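Shift register (electronics)

A shift register is a small chip that passes bits down a line, one step per clock pulse. I keep this page as part of my home wiki on hobby electronics, so it's written like an encyclopedia entry, only with me in it. If you've run out of output pins on your board (and you will, sooner than you think!), this is probably the part you're looking for.

Basic idea

Picture a row of people passing buckets. Somebody hands a bucket to the first person, a whistle blows, and everyone passes what they have to the right. The chip does the same with ones and zeros. You put a bit on the data pin, pulse the clock pin, and the bit moves in while all the others move over by one. After eight pulses you have eight bits sitting in the chip, and you only used a couple of wires to get them there.

There are two kinds you'll meet most. Serial-in, parallel-out takes bits in one at a time and shows them all at once on its output pins. Parallel-in, serial-out goes the other way, and I use that one for reading buttons. The common eight-bit output chip is the 74HC595, and the one for inputs is the 74HC165. I have a drawer full of both and they look the same until I put my reading glasses on.

The latch

The 595 has a second set of storage behind its outputs, called the latch. Bits go marching through the first set without the outputs changing, and when you pulse the latch pin they all appear together. Without this you'd see your LEDs flicker as the pattern slides by. My first board, which I named Trirnex for no good reason, used an older chip with no latch, and every update looked like a tiny parade.
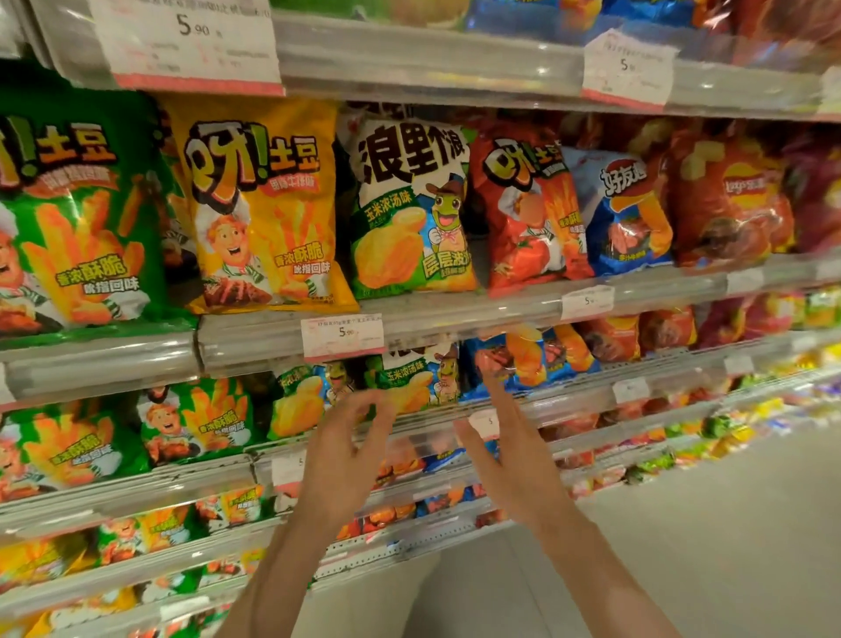

Chaining is where I have the most fun with these chips. You connect the serial output of the first one to the data input of the second, tie the clocks and latches together, and now you have sixteen outputs on the same three wires. My friend Béla Bárány wants to do shelf labels this way, with plain seven-segment digits, and a price is a good way to work out the sizes. Take the 5.90 on the left label over those chip bags: three digits and a decimal point. Seven segments plus the point makes eight lines per digit, so it's one 595 for each digit and three chips per label. You send 24 bits, pulse the latch, and the price changes all at once. Remember that the first byte you send ends up in the chip farthest away - I still get this backward every time I start a new project.

Speed and wiring

On a breadboard I've never had to worry about speed. Long wires are another story. Isberg, my longest chain, has 11 chips in it, and it threw garbage onto the last few outputs until I put a 0.1 microfarad capacitor across the power pins of every single chip. Jenő Rácz told me to do that in September and I ignored him for weeks. Keep the clock wire short, too, and run a ground wire next to it if you can.

Power-up state

When you turn the power on, a 595 can hold any old pattern. With LEDs that's just ugly, but with relays it can be a real problem. I tie the output enable pin high through a 10K resistor, so the outputs stay off, and let the program pull it low after it has sent a full set of zeros. The clear pin empties the shifting part only, and the latch keeps what it had until you pulse it.

Current

Check the data sheet for the total current through the chip, and don't stop at the limit for one pin. Eight bright LEDs can go past it easily. For bigger loads I add a driver such as the ULN2803.

See also: Port expander, Flip-flop, SPI bus

Last edited Oct 17, 2019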